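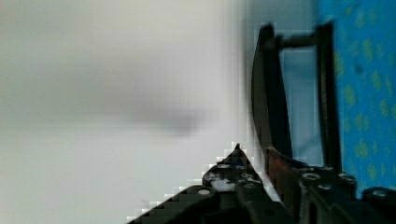
*Fig. 1. Wrist view over a pale surface, gripper in the foreground, spotted blue fabric at far right.*

# Unit 8: House Rules for Wrist Cameras and Soft Goods

Course handout, Bumer Automation Program. Revised Monday, July 11, 2022. Bring it to the lab. The copy on the lab door has been corrected in so many colors of ink that it no longer counts as a document.

## 8.1 Where the rules come from

Three layers, in order of who wins an argument:

1. The law, and whatever published safety standards your site has signed up to.
2. The manuals for the arm, the gripper and the camera.
3. House rules, which are this handout.

A house rule may be stricter than the layers over it. It may never be looser, however late it is on a Friday. We borrowed the outline of ours from the Szilágyi workshop notes and cut the section on hats.

## 8.2 What a wrist camera owes you

Less than you think. Look at Fig. 1 again. A good share of the view is the robot looking at itself: black plates, bolt heads, a bracket standing up on the right. Most of the rest is a pale, blurred surface with almost no texture and one grey smudge near the middle. From this single view you can't say how far off that surface is. You can't say what the smudge is either, and every year somebody writes half a page proving that it's a shadow.

The edges are a second lesson. Where the pale area meets the dark parts, the outline goes blocky and stair-stepped. A measurement taken off an edge like that is a guess with decimals. Our rule:

> **Rule 1.** No position shall be taken from an edge that shows compression blocks. Use a cleaner image or a different sensor.

Students object that the blocks are only a few pixels wide. So is the gap you are trying to fit a finger through.

## 8.3 Before motion

- Read the task card aloud. If it says "the cloth" and there are two cloths, send it back.
- Check the live view for focus. A soft background is allowed. A soft target is not.
- Mark which parts of the view belong to the gripper, and save that mask with the program. The mask is redone after any change of fingers, bracket or camera mount.
- Inspect fasteners by hand with the drive power locked out. Bolt heads can be seen in the wrist view, but seeing a bolt tells you nothing about its torque.
- Confirm the speed limit. In teaching sessions ours is 200 mm per second, and in the last 8 mm before contact you go slower than feels dignified.

## 8.4 Patterned fabric

Spots, like the yellow-green ones on the blue material in Fig. 1, are a mixed blessing. They give the software something to hold on to, and they also repeat, more or less, so it can hold on to the wrong one with great confidence. Plain pale surfaces have the opposite trouble: nothing to match, so the estimate drifts along politely until it meets something solid.

> **Rule 2.** A match on a repeating pattern needs a second, independent cue before the gripper closes.

> **Rule 3.** A plain surface is treated as being at its nearest possible distance until measured.

The Rerkska exercise (see the course folder) has 134 stored views for practice. Sort them into *usable*, *usable with a second cue* and *no*. Past groups have been too generous with the middle pile.

## 8.5 Records

Every session gets a log entry: task, operator, program version, mask version, stops and why. "Robot stopped" is not a why. "Operator stopped robot, didn't like the look of it" is a perfectly good one, and we have never marked anyone down for it.

Keep stored images at their original quality. The Gurkent folder was shrunk once to save space, and we now have 300 pictures of squares.

## 8.6 Stopping

Anyone in the room may stop the arm. Restarting takes the operator plus one other person, who has to look at the workspace directly – through their own eyes, from outside the guarded area. The wrist view doesn't count as looking. Reset of the stop button and restart of the program are separate actions, and they stay separate even when the queue for the cell is out the door.

## 8.7 To hand in

One page, due at the first August session:

- Rewrite Rule 1 so that a new operator could apply it without asking you what it means.
- Draw the gripper mask for Fig. 1 on tracing paper. Include the whole bracket, and say how you treated the pale blue area showing through its open center.
- Name one thing in Fig. 1 that you would refuse to touch on this evidence, and what extra reading would change your mind.

Typed, please. Staple the tracing paper to the back.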